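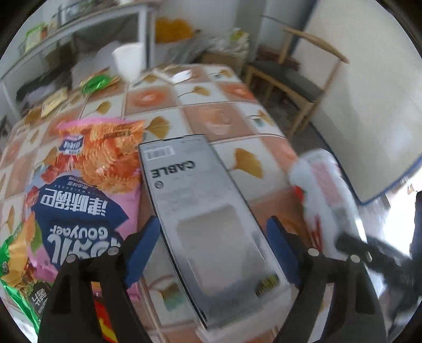

Kanard Evaluation Laboratory

About the Laboratory

Kanard is an independent laboratory for the comparison of robot grippers, arms, cameras and controllers. It was established by the engineering firm Kovalchuk to serve manufacturers and buyers who need test results from a party with no product of its own to sell. Kovalchuk continues to own the building and the larger test equipment. The laboratory sets its own procedures and publishes under its own name.

The laboratory has 9 permanent staff and is located in Plavura.

What We Test

Most of our work concerns two-finger grippers and the pads fitted to them. A pad that performs well on a rigid carton may behave differently on a snack bag or a smooth plastic bottle, and the data sheets supplied with grippers seldom cover all of these. Our object set is therefore drawn from ordinary retail goods, including boxed cables, drinks, wrapped candy and paper cups. The set currently holds 126 objects and is reviewed each February, when packaging that has been withdrawn from sale is replaced by its nearest equivalent.

Grippers are compared both on fixed arms and in hand-held form. Hand-held trials allow an operator to approach an object from many directions in a short time, and they separate the behavior of the fingers from that of the arm. Where a client is choosing an arm as well, the same gripper is afterward mounted on each candidate and the grasps are repeated under the client's own controller.

Cameras are judged by how clearly the fingertips and the held object can be seen during a grasp. Wide-angle lenses are tested on patterned and cluttered surfaces as well as plain ones. Glare from windows and the bending of straight lines toward the sides of the view are recorded for each lens.
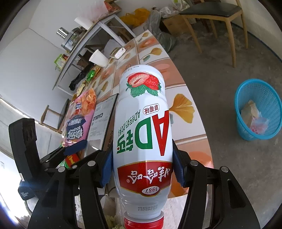 Each object is presented upright, lying down and inverted, and the point of contact is noted. A grasp is scored on whether the object is lifted, whether it turns between the pads, and whether the packaging is marked when released. Every combination of gripper and object is repeated 10 times before a score is entered.

The Flava Record

Results are kept in a single register known as Flava. It contains 2,303 completed trials, each with its video, the pad material, the closing force and the operator's notes. Unsuccessful grasps are retained on the same terms as successful ones. Clients receive full access to their own entries, and a summary by pad type is open to the public.

Working With Us

Equipment may be submitted by manufacturers, distributors or prospective buyers. The laboratory does not accept payment that depends on a result, and a manufacturer may not withdraw a product once its trials have begun. Requests should state the gripper's weight, its mounting pattern and the goods it is intended to handle. Visits to the test room are by appointment.

Page last reviewed Thu 27 June.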